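Start | Tagebuch | Werkstatt | Archiv | Über mich | Kontakt

Lesezeit: 5 Minuten

Freitag, 18. September

Frühschicht, wieder an der Tellerstation. Um kurz vor sechs war ich da, die Halle noch halb dunkel, nur über dem Spülbereich brannte Licht. Ich schreibe das abends auf, sonst vergesse ich die Hälfte bis Montag.

Wir haben den Roboter von Premska jetzt seit April. Am Anfang stand er hinten bei den Körben und hat fast nur geübt, seit dem Sommer gehört er zur Schicht. So steht es auch im Plan: oben zwei Namen, darunter «P». Ich arbeite mit Ya-wen Pan zusammen, sie macht die Einrichtung und ich die Kontrolle. Vorher war ich elf Jahre am Band, Geschirr annehmen, sortieren, stapeln, Ausschuss raus. Werkar verleiht Geschirr für Kantinen und Feiern, und alles, was zurückkommt, muss einmal durch eine Hand. Bisher war das meine.

Auf dem Plan standen heute 800 Teile für Nornley, die meisten davon ovale Teller. Das ist die Sorte, die er am schlechtesten kann. Runde Teller sind kein Thema mehr, die nimmt er und legt sie ab, und man schaut irgendwann nicht mehr hin. Die ovalen muss er anders fassen, je nachdem, wie herum sie liegen, und beim Hinstellen kommt er schräg an.

Ya-wen hat vor der Schicht die Klebeflächen auf dem Tisch geprüft. Die haben wir selbst gemacht, aus Gewebeband, mehrere Streifen übereinander, die Enden von Hand gerissen. Links die große dunkelgraue, rechts die kleinere schwarze. Schön ist das nicht. Der Mann von Premska hat beim letzten Besuch gefragt, ob wir nicht lieber die Matten aus dem Katalog nehmen wollen. Bestellt sind sie, sagt Tseng, aber das sagt er seit Wochen. Bis dahin bleibt das Band. Ich habe es einmal mit dem Lappen abgewischt, dann ging es los.

Die erste Stunde lief ohne Halt. Danach kam die kleine Störung, die wir schon kennen: Er hält den Teller über der Fläche und geht nicht weiter runter. Dann steht alles. Man darf nicht hingreifen, man muss erst quittieren, dann zurücktreten, dann weiter. Ich habe mir angewöhnt, dabei auf die Finger zu schauen und nicht auf den Teller. Wenn der Griff oben am Rand sauber sitzt, kann man einfach freigeben. Wenn nicht, lasse ich ihn zurückfahren. 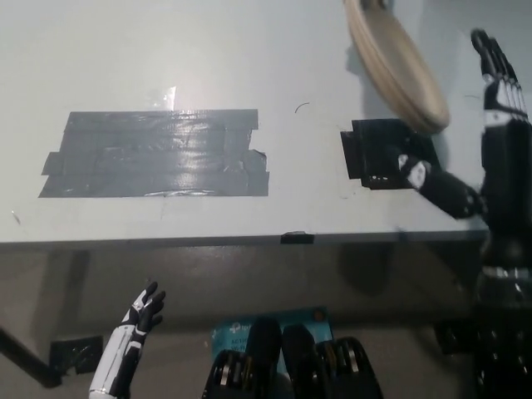

Was sich geändert hat

Mich hat meine Schwester am Telefon gefragt, ob ich jetzt weniger zu tun habe. Ich wusste nicht, was ich sagen soll. Ich hebe weniger. Die Schulter ist besser als im Frühjahr, das merke ich beim Anziehen und beim Autofahren. Früher bin ich nach Hause gekommen und habe mich erst mal auf den Boden gelegt, das ist vorbei.

Dafür bin ich anders müde. Am Band konnte ich nebenher reden oder an gar nichts denken, die Hände haben das allein gemacht. Jetzt stehe ich zwei Schritte daneben und passe auf. Es passiert lange nichts, und dann muss ich schnell entscheiden, ob das ein Fehler ist oder ob er nur langsam ist. Gegen zehn Uhr war ich heute so weit, dass ich lieber selbst gestapelt hätte. Das habe ich dann auch gemacht, eine Kiste, während er stand und Ya-wen am Rechner war. Ich war schneller als er. Das habe ich ihr gesagt, und sie meinte, das wisse sie, das stehe auch in jedem Bericht.

Der Bericht ist das andere. Nach jeder Schicht schreibe ich auf, wo er gehalten hat und was ich gemacht habe. Am Anfang war das ein Zettel. Jetzt ist es eine Maske mit Auswahlfeldern, und was da nicht reinpasst, kommt unter «Sonstiges». Bei mir steht fast alles unter «Sonstiges». Tseng hat mich deswegen angesprochen, freundlich, aber er hätte es gern ordentlicher. Ich habe gesagt, dann brauche ich ein Feld für «hält schräg und wartet». Er hat es sich notiert.

Mittags in der Pause ging es wieder um die Stellen. Die Spätschicht hat gehört, dass Nornley im neuen Vertrag einen niedrigeren Preis pro Teil will und dass Werkar deshalb einen zweiten Roboter mietet. Offiziell ist nichts. Im April hieß es, keiner muss gehen, und bis jetzt stimmt das auch. Aber zwei, die in Rente gegangen sind, wurden nicht ersetzt, und das sieht man am Plan. Samstags fehlt immer jemand. Ya-wen sitzt bei solchen Gesprächen mit am Tisch und isst weiter. Sie ist ja wegen der Anlage eingestellt worden, und manche lassen sie das spüren. Ich finde das nicht richtig -- sie kann für den Vertrag so wenig wie wir.

Ich selbst habe den Lehrgang unterschrieben, der im Winter anfängt. Einrichten und Wartung, abends, die Hälfte der Stunden zahlt die Firma. Ob ich das mit meinem Kopf noch hinbekomme, weiß ich nicht. Im Prospekt sind lauter junge Leute.

Nach der Pause haben wir die ovalen Teller auf Ya-wens Vorschlag alle gleich herum eingelegt, lange Seite zum Tisch. Das kostet vorne Zeit, und die mache ich, von Hand, also wieder Heben. Es gab danach weniger Halte. Gefragt, ob das jetzt so bleibt, hat sie mit den Schultern gezuckt. Sie will erst mit Premska reden, vielleicht geht es über die Einstellung.

Fertig geworden sind wir nicht, die letzten 100 hat die Spätschicht übernommen. Übergabe kurz, dann Bericht, dann umziehen. Auf dem Heimweg noch Brot und Katzenfutter geholt. Den Prospekt vom Lehrgang habe ich auf den Küchentisch gelegt, gelesen habe ich ihn noch nicht ganz. Montag habe ich spät.

2 Kommentare | 11 Mal geteilt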